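Lirkura Tabletop Appliance Set: README and house rules

4 min read
22 shares | 9 comments

This README covers the kitchen appliance part of the Lirkura set. It lists what is in the release and the rules that operators and annotators follow. If you are adding episodes from your own site, read the whole page before you record. Most rejected uploads fail on setup, and setup is easy to check.

What is in the release

There are 571 episodes in the set. Of these, 343 were recorded at the Plerham site and the rest at Plirby. Every episode has head camera video, joint states where an arm was used, a short task label and a setup note. The tasks are opening and closing doors, turning knobs, sliding racks, and placing or removing light objects. Nothing is plugged in during recording. Episodes with a powered appliance are not accepted, even if the task never touches the controls.

Setup rules

Use a plain, light table with a matte top. Hang a plain curtain behind it so that people walking past do not end up in the video. The curtain may touch the back of the table but must not lie across the appliance. Put the appliance on its own feet, door facing the operator, with enough free table in front for the door to open all the way.

Do not move the appliance back to the same spot every time. We want it left, right, near and far, and it is fine if part of it falls outside the view at the start of an episode. Write the starting position in the setup note using the words in positions.txt. 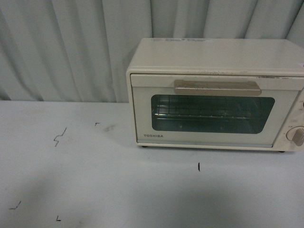 Wear is allowed. Scuffs, old stickers and marks on the table are left as they are, and they should not be edited out later. If a mark could be mistaken for a target, say so in the setup note. Loose crumbs and sharp bits are different and must be cleared before the arm is enabled.

Safety

Keep the stop button within reach of the person who is running the session. One person runs the session and does nothing else. Hands stay off the table while the arm is enabled. If the appliance slides or tips, stop, disable the arm, and log the episode as "aborted". Do not delete it.

Labels

Label what can be seen. If the text on a control panel can't be read, enter "unreadable" and leave the setting blank. Do not look up the model and fill it in. Brand names may be entered when they are legible on the body. Racks and trays are labeled only if they are visible through the glass or with the door open.

Known problems

The Plirby episodes use an older joint order. Run the script in tools/pelupessy before mixing the two sites. The July upload has 22 episodes with no setup note, listed in missing_notes.txt.

Related: Lirkura drawer set | Pelupessy converter notes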